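Print | E-mail this thread

Folding elasticated denim: lengthwise first or waist first?

clothpress_50
I am sorting outgrown denim for storage in Bornero crates. Flat waistbands give no trouble. Elastic ones do, as the gathers hold the top narrower than the seat and the stack leans. My method is to fold lengthwise with the back pockets outward, then bring the hem to the waist.

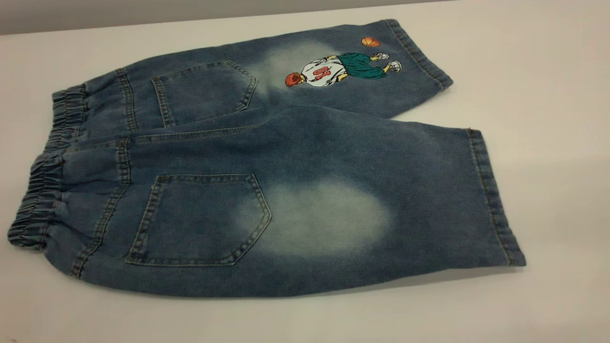

Lengthwise fold, back pockets showing.

The second fold should fall below the pockets. A fold through the topstitching is bulky and springs open.

tumblehem
Disagree. Waist first, then halves. The elastic ends up inside the bundle and cannot push against its neighbour. I have 16 pairs in a Famby drawer done that way and the rows stay upright.
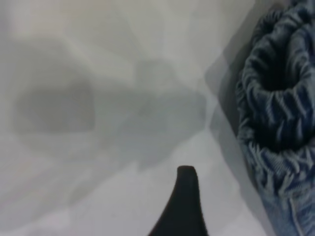

Should denim be ironed before it goes into storage? No need. Smooth it by hand along the side seams and leave the elastic alone.

clothpress_50
Waist first leaves four layers of gathers in one corner. I measured 2 cm of extra height there with a Clerno rule. I accept it matters less in a drawer than in a crate.

Printed legs are a separate case. I keep a hard crease off the print and let the fold land on plain denim, even if the bundle comes out less square.

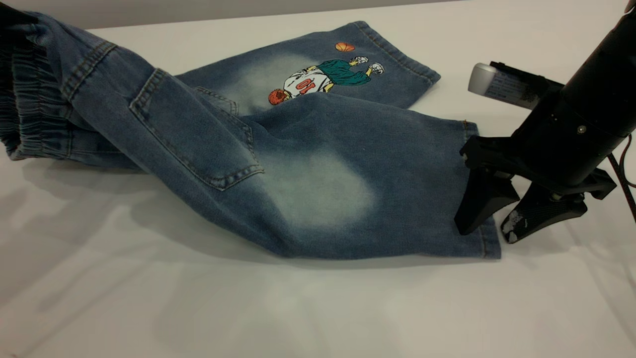 Kanagaratnam wrote in the old laundry thread that prints crack from heat long before they crack from folding, and that a cool wash inside out does more good than any clever crease. I tend to agree.

tumblehem
Heat, yes. I would still not press a print under a full crate.

clothpress_50
Nor would I. For cuffed legs I turn the cuff back level with the waistband and press from the middle outwards.
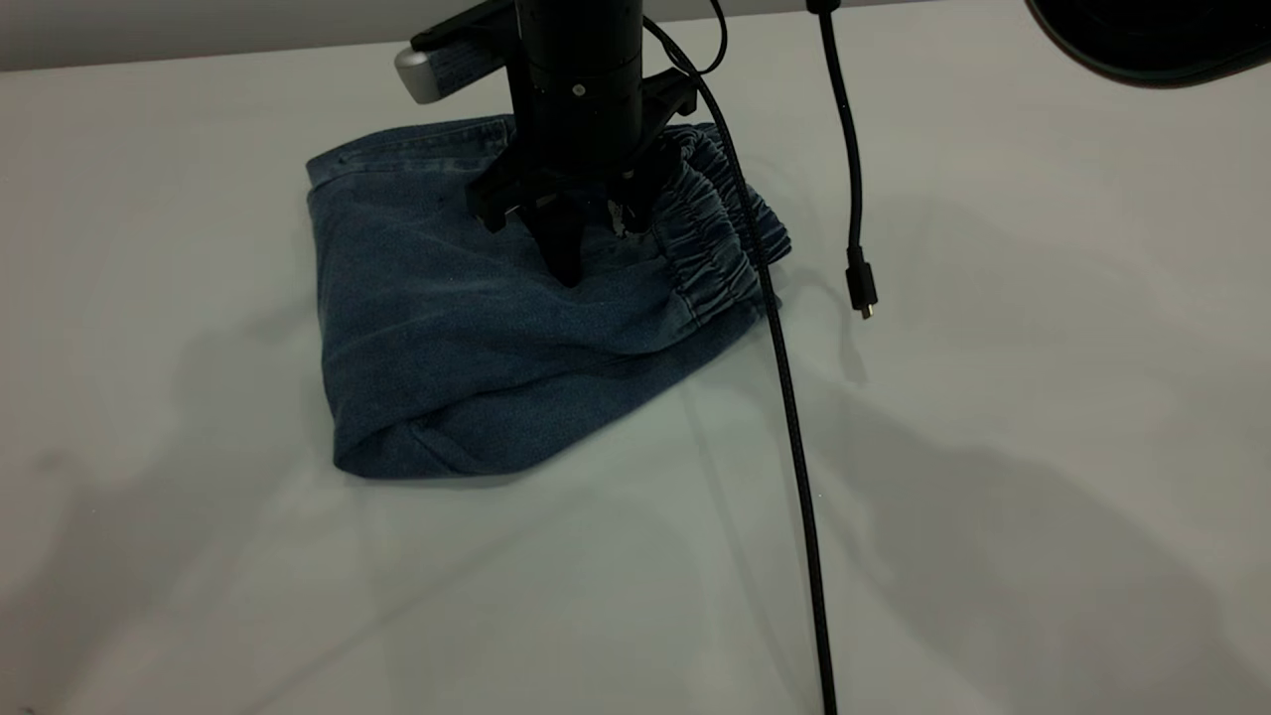 The bundle then needs a minute under the palm before it goes in the crate. Heavier denim wants longer. I put the thickest pairs at the bottom and stand the rest on edge.

tumblehem
On edge we agree. Lengthwise first, we do not.

Last edited 2020-07-18

Print | E-mail this thread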